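Firkidard Adds Pale Wood-Grain Desktop to Its Home Office Range

Restwood, 8 October 2022

Firkidard, a maker of desks and worktops for small rooms, today added the Skusar desktop to its home office range. The new top has a pale beige finish with a fine, slightly wavy grain and is meant for desks that stand against a wall.

The Skusar comes in 13 sizes. It is sold on its own or with the steel legs from the company's Ticona line, which went on sale in June. Prices start at $344 for the top alone.

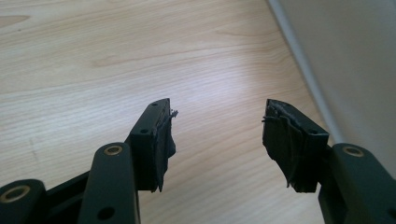
Finish and Care

The grain pattern differs from one top to the next, and buyers should expect some darker streaks. The surface has a low sheen and will pick up light from a nearby window. It can be wiped with a damp cloth and mild soap. Scouring pads and bleach should not be used.

Buyers setting the desk against a wall should measure the wall at desk height and again at the floor, as many older walls are not straight. Firkidard will trim a top to length at its Restwood shop for a flat fee of $38. Trimmed tops cannot be returned.

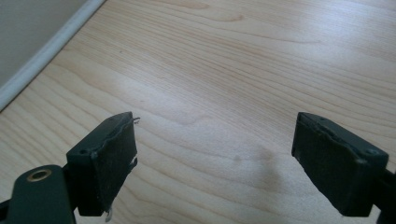

Firkidard Press Office

Orders placed through the Restwood showroom are ready for pickup in roughly 13 working days. Delivery is offered within the county. Tops ordered with Ticona legs ship in two cartons, and the screws are packed with the legs.

The showroom is at 2513 Restwood Road. Samples of the finish can be picked up at the front desk free of charge, with a limit of two per household.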